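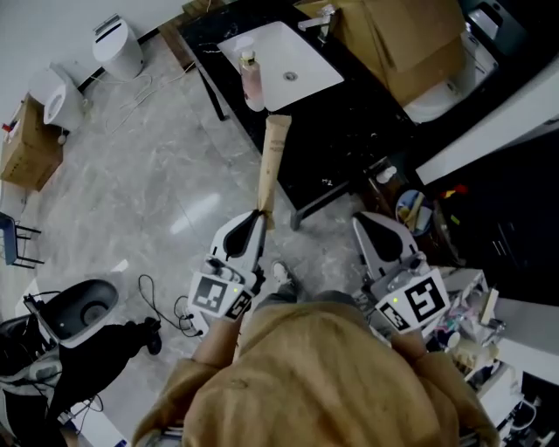 Njål Sjöberg

O laboratório de robótica Solheim iniciou esta semana uma nova etapa do projeto Poda, dedicado ao ensino de tarefas domésticas por demonstração manual. As sessões decorrem junto a lavatórios e sanitários, com operadores que seguram uma garra em cada mão e executam os gestos que o robô deverá mais tarde reproduzir.

As garras, de corpo branco e dedos pretos, levam marcadores quadrados a preto e branco – a partir deles, o sistema calcula a posição de cada mão ao longo do movimento. Uma das tarefas em curso consiste em segurar e transportar um rolo de papel kraft castanho até junto do lavatório.

Segundo o plano divulgado na terça-feira, 9 de junho, a equipa prevê recolher 400 demonstrações, distribuídas por 24 tarefas. Participam seis operadores, que receberam formação prévia sobre o ritmo dos gestos e a forma de abrir e fechar os dedos da garra. As gravações com interrupções ou perda de marcadores serão repetidas.

A empresa Sirier, parceira do projeto, ficará responsável pelo tratamento dos dados e pelo treino dos modelos. Numa segunda fase, marcada para novembro, as mesmas tarefas serão executadas por controlo remoto na plataforma Skemirik, o que permitirá comparar os dois métodos de ensino.

Os resultados da primeira fase serão apresentados aos parceiros antes do início dos ensaios à distância.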